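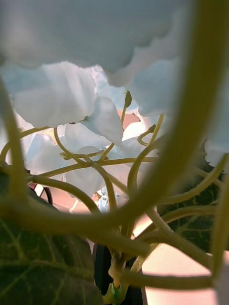 May 19, 2025
Dye bench, second madder run

Mordanted the Kosstead wool last night, alum at the usual strength, left in the pot with the lid on. 100 g per skein, 4 skeins. Stepan Ivanyshyn wound them and tied them too tight again, so I cut and retied two before they went in. Look for pale bands under the old ties when they dry.

Madder is the ground root from Deschamps, opened in September. 200 g for the whole pot. Soaked overnight in tap water, strained through the old pillowcase. Brought the bath up slowly and held it under a simmer. The plate on the left overshoots – turn it down before the thermometer gets there, then wait.

Skein 1 out after one hour. Brick, a bit brown. Skeins 2 and 3 after two hours, deeper, same brown cast. Skein 4 left in to cool with the bath.

The brown is probably heat. Could also be the water, we're on the Dernbridge supply now and I never tested it. Next time do one small pot with chalk and one without, same heat, same root.

Also want a cool pale shade to sit next to the reds in the Skenberg sample card. Undyed Kosstead is too yellow for it. A very weak indigo dip might do it, 3 seconds and straight out. Trying that on scrap first, the vat is old and I don't trust it for anything even.

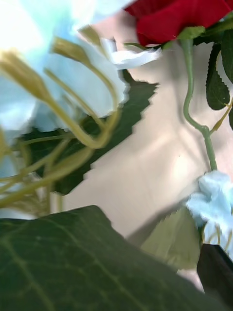 Pale blue-white petals with olive-green buds.

The green of the buds would be weld under a little indigo, with iron at the end to dull it. Low priority.

To do: rinse skein 4, label all of them before they go on the rack, order alum. pH strips are in the drawer with the string. Exhaust bath kept in the lidded bucket, don't pour it out.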